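How to Write a Bad-Movie Recap That People Finish Reading

So you have watched a terrible superhero movie and you would like the internet to know. Good. Recapping a bad comic book movie is a fine way to spend an evening, and it costs you only the evening and some of your faith in capes. I have done it often enough to have made every mistake, several of them twice. What follows is the method I use now.

I'll use one movie all the way through so you can see the steps at work. It's called Orna, it came out of a studio called Bavus, and it concerns a woman who can talk to magnets. The magnets have very little to say.

Step 1. Watch it once without a notebook.

You need to know how it feels to sit through the thing like a paying customer. If you start taking notes at the opening credits, you will write 14 jokes about the opening credits and miss the moment where the villain explains his plan to a horse. Snacks are allowed. Pausing is cheating.

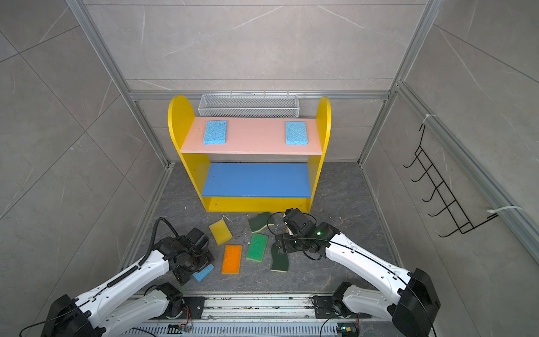 Wait a day before the second viewing. Whatever you still remember goes in the recap. With Orna I remembered the horse, the rooftop proposal and the fact that the hero's boots change color between stairs. Everything else had left me, and I let it go.

Step 2. Watch it again and mark the times.

Write down the time of each scene you plan to cover, plus one line of dialogue, word for word. Misquoting a bad movie is a serious offense among the kind of people who read recaps. They own the disc. They own the disc with the commentary.

Step 3. Pick six scenes and drop the rest.

A recap that covers every scene is just the script with worse formatting. You want the setup, the origin, the first time the powers go wrong, the talky middle, the big fight and whatever happens after the big fight. If the movie has a training montage, it can have one sentence. Orna has 3 training montages. They share a sentence.

Step 4. Explain the plot in plain words before you make fun of it.

I skipped this for years. Tell the reader who wants what, then go after it. "Orna needs the Pimier Stone to save her brother, who is also the stone" is already funny, and I haven't done any work yet.

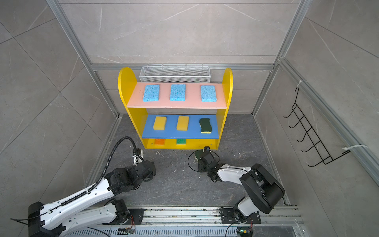
Orbán, commenting on my last recap, disagreed: "I've seen all of these movies already. Skip the plot and get to the jokes, I'm on my lunch break." Fair enough, but most of your readers haven't seen it, and the ones who have were trying to forget. Keep the plot part to two or three sentences per scene and Orbán will get his sandwich eaten in time.

Step 5. Be nice about something.

There is usually one person in a bad movie who showed up to work. In Orna it's whoever did the score, which is lovely and seems to belong to a film about the sea. Say so. It makes the rest of your complaining more believable, and you may need the goodwill when you get to the romance.

Step 6. Go easy on the effects.

Everyone can see the cape is rubbery. One cape joke per recap, placed where it will do the most damage. If you have a second one, save it for the sequel. There's always a sequel. Orna 2 was announced in April, to the surprise of the magnets.

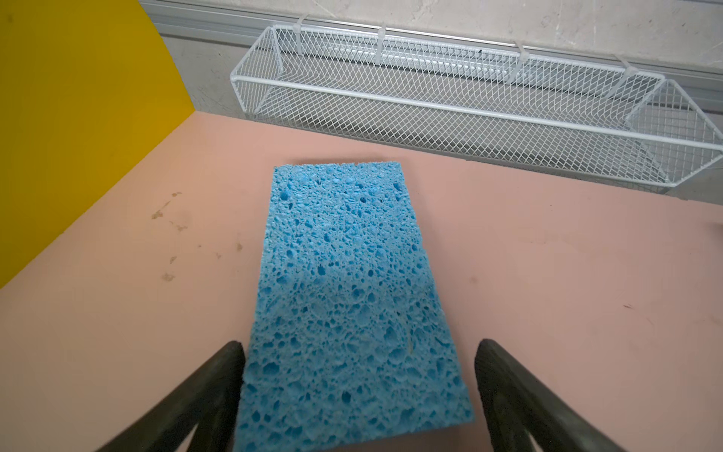 How long should the finished recap be?
Short enough to read in less time than the movie's final battle. If you're running over, cut the talky middle first, as the studio should have.

Step 7. Read it out loud, then post it.

You will hear the jokes that only work in your head. Cut those, fix the name of the villain (you spelled it two ways, I promise) and check your quotes against the times from Step 2. Put a spoiler warning at the top even if the movie is old enough to rent a car. Then publish, close the laptop and stay out of the comments until morning, when somebody will have written to say that in the comic the horse was a dentist.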